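May 23, 2020

I spent most of this week on coolant. Our shop runs two Skimard mills and one older lathe, and the sump on the second mill had started to smell again. I checked the concentration with the refractometer and it read 15 percent, well over what we want for aluminum. Topping off with straight concentrate had been going on for a while, me included.

So I drained it, wiped out the fines, and mixed a fresh batch from the Marulport drum. It took 20 gallons. The drum cost us $1590 last July and I would like it to last.

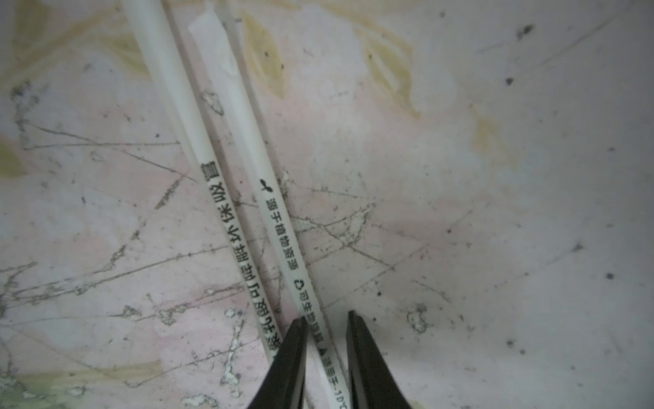

A reader wrote in after my last post to say that his shop stopped mixing by hand and put a cheap proportioner on the drum, and that their use dropped 19 percent in the first year. I believe it. He also said to skim the tramp oil before every weekend, which we don't do.

I have asked Ilis for a price on a proportioner. Until it comes, there's a log sheet taped to each machine. Write down the reading, then what you added. Water counts too.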